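**Table-clearing trials show progress, but unattended chores remain some way off**

9/1/23

The Remum home services program has released the results of its summer trials on table setting and clearing, the first stage of a wider study of whether machines can take on routine work in homes, canteens and small shops. The trials ran through July and tested a two-handed system with jointed fingers against a list of chores that most people finish without thinking about them.

The program found that the system could pick up and set down common tableware at a steady rate, provided that the items were known to it and were placed within easy reach. Performance fell when items touched one another, when a surface threw back strong light, or when the order of the work was changed after the start.

Of 498 attempts recorded under the study rules, 400 were accepted as complete. An attempt was accepted only if every item ended in its assigned place and no person stepped in. The remaining attempts were stopped by the supervisor, ran past the time limit or ended with an item in the wrong place.

"A result of this kind is encouraging for a research program and would be unacceptable in a kitchen," said Leire Salcedo, who directs the study. "A household that had to step in that often would go back to doing the work by hand."

The tasks were kept plain. In one group, the system was asked to deal with a plate, a mug and round produce on a white table, using the same kinds of movements a person would use after a meal. Lavender and teal tableware was chosen for part of the series so that reviewers could tell the pieces apart easily in the recordings.
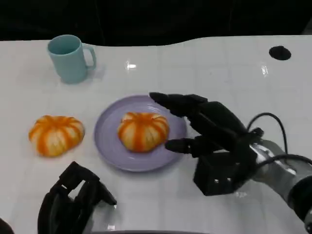
Can a machine of this type clear a family table today without a person nearby?

At present it cannot be relied upon to do so, although it can complete parts of the job under supervision. The program does not recommend unattended use in any home, and none of the systems under study is offered for sale for that purpose.

According to the report, the act of closing the fingers on an item was seldom the main difficulty. Most lost time came before contact, while the system settled on an approach, and after release, while it checked that the item was stable. Plates were harder to lift than mugs because their rims lie close to the table. Produce with an uneven surface was handled well when it stood alone and poorly when it rested against something else.

Speed was also reviewed. The median time for a single item moved from one place to another was 39 seconds, including the check after release. Rodrigo Urquijo, who prepared the timing section, wrote that the figure should be read together with the amount of attention required from staff. A slow machine may still be useful if it can be left alone – a slow machine that must be watched saves no labor at all.

The second group of tasks dealt with mixed items near the border of the work surface, where there is less room for the hand or gripper to turn. Cups, plates and rounded items were included, in upright positions and on their sides. The program considers this group closer to daily life, as few tables are left in good order at the end of a meal. Soft goods remain a separate matter. Cloths and towels change shape when touched, and folding was left out of the summer scoring altogether. 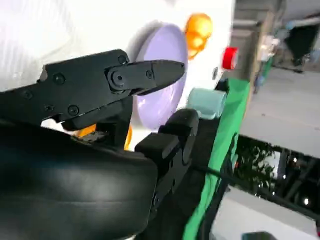 Carol Yeoman, in written remarks received after the results were circulated, asked that the program stop scoring single movements and begin scoring whole chores. A table, she wrote, is cleared only when the last cup is in the cupboard and the surface has been wiped, and on that measure she expected the accepted share to be "a good deal smaller than the one printed."

The program has accepted the point in part. A whole-chore measure will be added to the next series, under which a run is counted as complete only when all items have been removed, sorted and put away. The present measure will be kept beside it so that results can be compared.

Work on shop-floor chores will proceed under a separate heading, named Podeck. It will cover the return of stray goods to shelves, the filling of small bins and the clearing of packing tables. Alfredo Navarro, who will lead that part, said that shops offer some advantages over homes, including fixed layouts and known stock. He cautioned that customers are harder to plan for than furniture, and that early runs will take place outside opening hours.

Around 100 runs are planned for the first whole-chore series. Items will be changed between runs, and supervisors will be asked to record each occasion on which they felt the need to step in, whether or not they did so.

The full report, including the task list and the rules for accepting an attempt, may be requested in writing from the Remum program office.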